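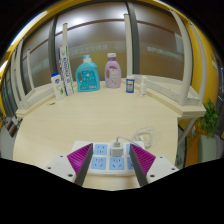
*Odds and ends on the table, power strip at the front.*

**Chain lube, again**

The Mutville riders' winter argument has started early. Last December we ran 3 paragraphs on chain care and got 40 emails, most of them cross. So, with some reluctance, the short version.

If your bike has a chain, clean it and lube it every 800 km or so, sooner if you've been out in the rain. Paraffin and a soft brush will do the job. Wire brushes chew the O-rings, and a new chain and sprocket set costs more than your good jacket. Lube it after a ride, on the inside run, then leave it overnight. Engine off while you turn the wheel, please. We'd like you to keep all your fingers for writing to us.

Check the slack while you're down there. Your manual has the figure — it's the thing under the seat, still in its plastic. 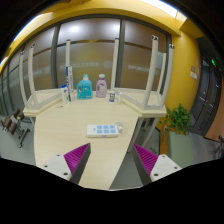 Raghda Qudah wrote in to say she's had a shaft drive for eight years, has never owned a tin of lube, and would like the space given over to tyres. Noted, Raghda. Tyres are next issue, along with Munther Semaan's notes on the Brerden road, gravel included.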